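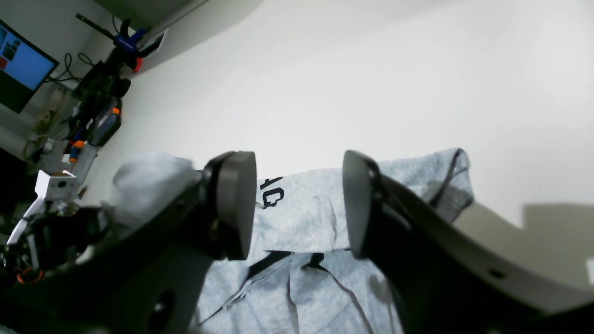
*A grey printed garment, waiting to be folded.*

## Folding and sorting assistants wanted at Vasotero, from November

Do you get a quiet thrill from a properly squared-off pile of T-shirts? Then please read on, we'd love to hear from you!

Vasotero is a clothing reuse workshop on the ground floor of the old Brarkik building. People bring us the clothes they've finished with, and we check them, fold them and send them on to the Skaltness shops and a handful of local schools. Last month 1,524 pieces went over our tables, and 485 of those were T-shirts – band shirts, work shirts, fun-run shirts, shirts from firms that closed years ago. You will read a lot of chests in this job.

We have **2 part-time posts** to fill. Mornings start at 8.30 and finish at 12.45, with a proper tea break in the middle (the biscuits are good).

**What you'd be doing**

- Shaking out crumpled tops and checking seams, hems and cuffs
- Folding to our standard size, with the print facing up so the shops can see it
- Putting aside anything with a hole or a stain for the mending table
- Labelling full crates and stacking them by the side door
- Keeping your bit of table clear

**What we're looking for**

You don't need experience. We'll teach you the fold in your first morning, and by the second week your hands will be doing it while you chat. You should be happy on your feet for most of a shift, able to lift crates of up to 12 kg, and patient with sleeves that have been pulled inside out. An eye for fabrics would be lovely, as we get everything from thin cotton to heavy wool.

The work table height can be changed, and there are stools if you'd like to sit for some of it.

**How to apply**

Write a few lines about yourself and why this appeals, and mark them for Ilir Dervishi, who runs the sorting room. Post them or drop them in at Vasotero, 121 Matić Road. No CV needed. Come and have a look round first if you like, any morning after 10 – ring the bell twice, the radio is usually on.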